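Vinell Computer Refurbishment — Gallery

Vinell restores 80 desktop towers a year for Plullis Library. Blue clips hold the expansion-slot brackets.

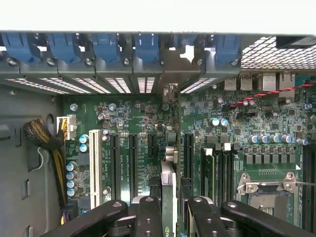
Are donated towers accepted?
Donations are received at the Coetzee Street counter each June.

Memory is checked against the service record before a tower is catalogued. 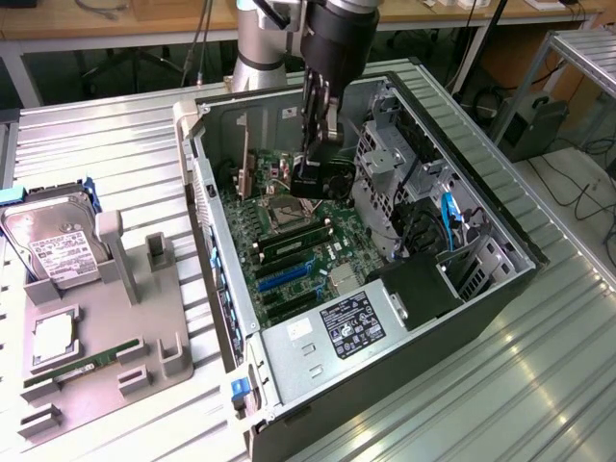

Memory modules and drive cage, side panel off

Labels on the power supply stay in place.
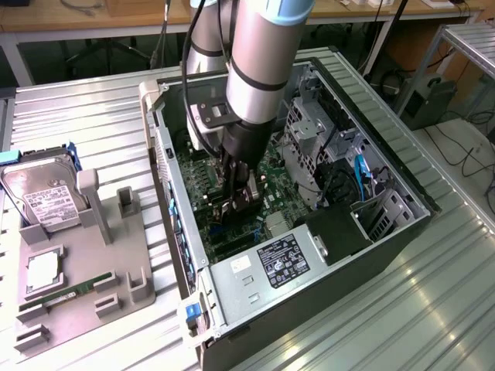 Ultora asked whether older grey towers could be included — the centre has agreed.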